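May 31, 2019

Well, I've been up since before six and my feet are telling me so, but I wanted to get a few lines down before bed. The hall in Clirton is coming along! I hung the dark gray backdrop again this morning (I did it once in March and hated it), and I've decided to stop fussing over the creases, which are only going to come back whatever I do with the iron.

After lunch I put the big letters up, and oh, I do love that chunky cream F with its pinkish-brown outline. It makes me think of a bakery window. I spent far too long standing back and squinting at it with a cup of tea.
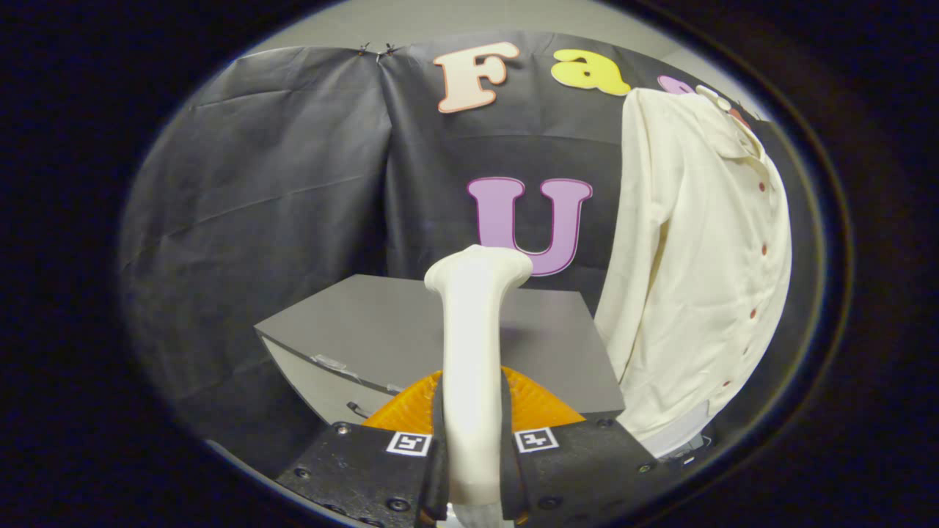

*The bone-shaped piece, the gray table and my F up on the backdrop.*

I still can't decide about the table. Gray on gray is a little gloomy, and I keep thinking of the yellow cloth in the cedar chest, if the moths have left me any of it. Then there are the 275 programs to fold, and I've done 33, so that's tomorrow's evening spoken for. I also need to stop in Tierney for more tape and pay the last of the hall rent on the way home.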